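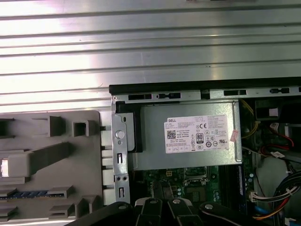

Stiltik asks whether a wrist camera is enough for reproducing the Emix result on plugging cables inside a desktop case, or whether an overhead camera has to be added.

Posted October 1, 2026 by Stiltik

My group is trying to repeat the Emix insertion study. The write-up says the policy was trained on 2,000 demonstrations and reached its published success rate with wrist views only. We have collected 116 so far. Our policy gets the connector near the opening and then stalls or pushes at the wrong angle. Before we collect more, I would like to know whether the problem is the camera or the data. Lighting is also uneven, and bare metal in the case gives strong reflections.

manalastas_lab

I would look at the data first. We had the same stall with a small set. Most of our demonstrations were smooth approaches, so the policy had almost no examples of recovering from a bad angle. We added short clips that started with the connector already at the opening but tilted up to 20 degrees. The approach phase did not change. The last part of the insertion got much better.

Also check your grasp. If the connector sits differently in the fingers every time, the wrist view has to show that difference. With the fingers closed around a small part, it often doesn't.
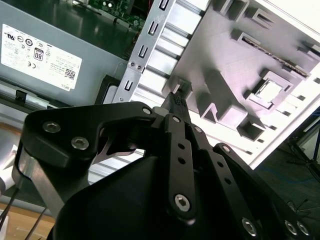
Plima

Add the overhead camera. Worked for us.

manalastas_lab

To add to my earlier post: it may help, but in our case the arm blocked the overhead view during the final push. We ran 11 trials each way and saw no clear difference, which is too few to settle it. For glare, we turned off automatic exposure and moved the lamp to the side. Change one thing at a time, or you won't know which one fixed it.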